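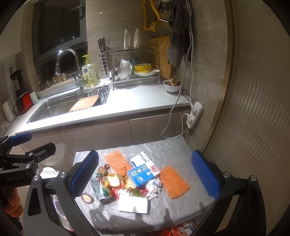
Photo: Morena Bellini

sodthorpe-bins - README

Kerbside waste words for Sodthorpe and Sasley. What people call a thing v. what the council list calls it. 2,000 rows, one csv, tab separated (yes I know).

Columns
item - as typed by the household
stream - paper, food, glass, rest
parish
note - mostly blank

Sasley rows stop in September, form broke. 60 of them have no stream, left empty on purpose, don't fill in. 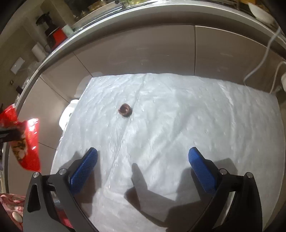 Wrinkled white sheet over a flat surface.

Known problems
- "carton" is a mess. Went in paper till Fulvio Mancuso changed the rule, then rest. Old rows not fixed yet
- spelling left as recieved
- teabags twice

Loading: open in anything. Wotura script is in /old, needs the 200 row test file first.

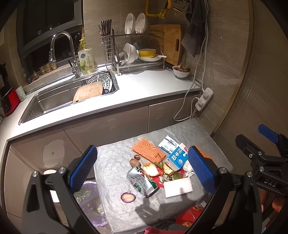
Mesh fruit sleeve and other waste, small table by the counter.

Licence: use it, say where its from. Corrections to Kedir Negash - put the row number in, please.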